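Otholm Table: Blocks and Surface
Gallery page, updated 26 Dec 2025

The Otholm table is a white rectangular top set inside a pale boxed enclosure. It is used for small block work: sorting, grouping and moving pieces in and out of a tray. This page records the current layout and the condition of the parts. Full measurements are in sheet 1141 and are not repeated here.

The lamps are rated 4000 K and have not been changed since May. Colors on this page should be compared only with other pages made under the same lamps. The Skernura pages were made under the older set and read warmer.

Layout, middle of the table. Small wooden cubes in a close group, a red-orange rectangular block near them, green open-topped tray. 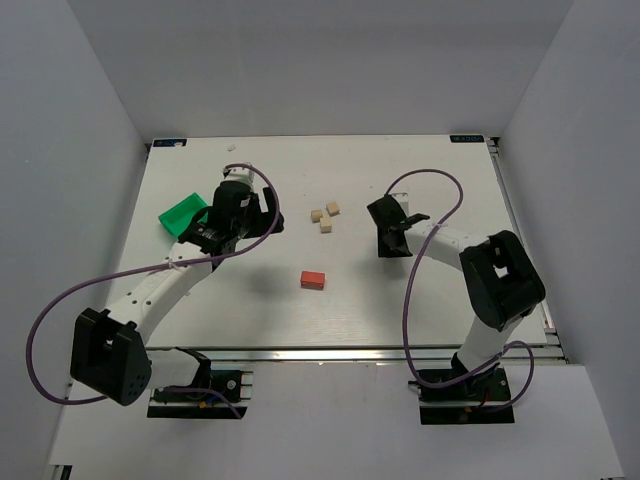 A reader of the Skernura pages wrote in to say that bare wooden cubes pick up hand grease within a few weeks and should be sealed with a thin coat of matte varnish before use, sanding lightly between coats, and that gloss should be avoided because it makes the faces slide on each other.

Varnish was tried on a spare set from Noguchi. Two coats rounded the edges slightly more than expected and filled the lettering on several faces. The spare set is still usable for stacking. It is not used where a letter has to be read. Unsealed cubes are wiped with a dry cloth and left alone otherwise.

Cubes are 30 mm on a side, with a tolerance of 2 mm across the set. Pieces outside that are returned to Rurside. The rectangular blocks come from a different order and are not held to the same tolerance.

Lettered cube and table surface. The letter L is pale blue, low on the face and toward the right. Cube edges softly rounded. Faint scratches and small gray specks in the matte white top, orange-red block at the far left.

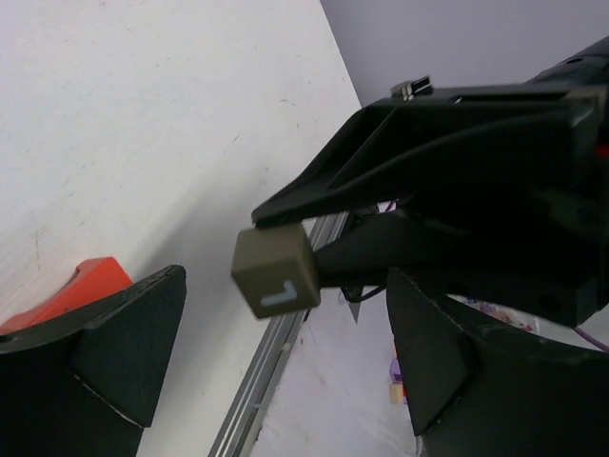
Scratches of this depth are left as they are. Polishing them out produces a shiny patch, and a cube pushed across the patch travels farther than it does on the rest of the top. Specks are checked with a fingernail first. Loose ones are brushed off, fixed ones are noted on the sheet.

The top is cleaned with water and a drop of dish soap, then dried before any wood goes back on it. No solvent and no scouring pad. The tray is washed separately.

Replacement tops are stocked at Rurside in the same matte white. Order by sheet number.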